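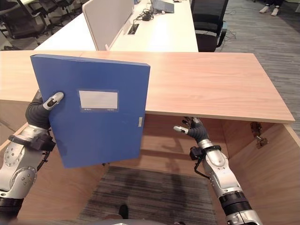 Group Bookings: Changes to Allotments and Rooming Lists

Home | Properties | Rates | Newsletter | Contact

The Willen property moves to the revised allotment rules in September. Agents with space on hold for the winter season should read the notes below before sending any new requests. Contracts already signed keep their present terms until they end.

Willen has 189 rooms open to group sale. Of these, the rooms on the courtyard side are sold as twins only and cannot be changed to doubles after the rooming list is in. Rooms on the street side can be set up either way. The booking form now has a separate field for bed type, and a form with this field left blank will be read as a request for twins.

Release dates

Unnamed rooms in a group block go back to general sale three weeks before arrival. Under the old rules this was done by hand, and the day varied from one block to the next. Release now runs in the reservation system at 6:00 a.m. local time. A room released in this way can be booked again at the rate of the day, if it is still open, but the group rate does not carry over.

Agents who need a later release should ask for it when the block is first set up. Requests made after the contract is signed are treated as a change of terms and need a new signature from both sides.

Rooming lists

Lists should be sent as one file per group, with one line per guest. Each line needs the family name, given name, arrival date, departure date and room type. Guests sharing a room must carry the same room number in the first column. Please do not merge cells or use color to show who is sharing, as neither survives the import.

Late name changes are accepted without charge up to 2 p.m. on the day before arrival. After that the front desk will make the change at check-in, and the voucher must match the new name.

The Grewal property will keep its own list format for now. Its system reads given name first. Agents who send the same group to both hotels will need two versions of the file.

Meals and coaches

Half board for groups is served in the lower dining room in two sittings. The sitting is fixed when the contract is signed and is printed on the voucher. Special diets go in the last column of the rooming list. A note in the body of an email is not passed to the kitchen.

Coaches may stop at the side entrance for loading and unloading only. Overnight parking is at the Ireck lot, and the driver needs the pass issued at the desk. The pass covers one vehicle and one stay.

Account codes

Each agency on the group program has been given a new account code. Codes in the 601 series are for tour operators; all others stay as they were. Invoices that quote an old code will be returned unpaid.

Questions on blocks already held at Willen should go to Kjell Grønli in group sales, with the block number in the subject line.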